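Chapter 4
Handling and Storing Moulded Plastic Components
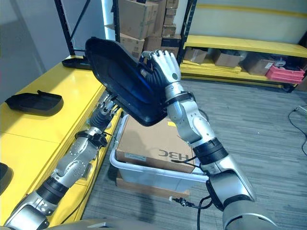
Moulded shells, covers and housings make up a large share of the parts stored in light assembly workshops. They weigh little, they cost less than machined parts, and they are often treated with less care as a result. A scuffed or warped cover will nonetheless hold up an order as surely as a missing fastener. This chapter sets out the practices expected of a trainee storeperson when such parts are received, laid out on the bench, placed in bins and returned to shelving.

Learning outcomes

On completing this chapter, students should be able to:
- identify the surfaces of a moulded shell that may be gripped and those that must be protected
- select a bin suited to the size and finish of a part
- arrange a bench so that parts awaiting inspection are kept apart from parts already passed
- complete a bin label and storage record

4.1 The work area

The workbench, the shelving and the floor position for bins should be considered together. Curved black shells are readily seen against a light or brightly coloured bench top, and a smooth surface is easily wiped free of grit. Parts are laid singly along the bench with space between them. Glossy faces must not be slid across the surface.

Clear plastic bins allow the contents to be checked without lifting anything out. Where a bin is to stand on carpet, a flat sheet of cardboard is placed beneath it. Cartons held in reserve are stacked on the shelving, heaviest at the bottom.

4.2 Gripping and lowering

A large shell is held with two hands at opposite edges, tilted so that it clears the rim of the bin, and lowered without being dropped. Any carton already in the bin should be level before a shell is placed over it.

Case study: the Vevska store

In January, the parts store at Vevska reviewed its handling of 240 moulded covers supplied by Drakthorpe. Jitendra Malhotra, the stores supervisor, found that 16 had been scratched after delivery, most of them while stacked on the bench awaiting labels. The store subsequently limited each bench to 20 covers at a time.

Before proceeding to Section 4.3, students should read the storage record reproduced in Appendix B and note which entries are made at the bench and which at the shelf.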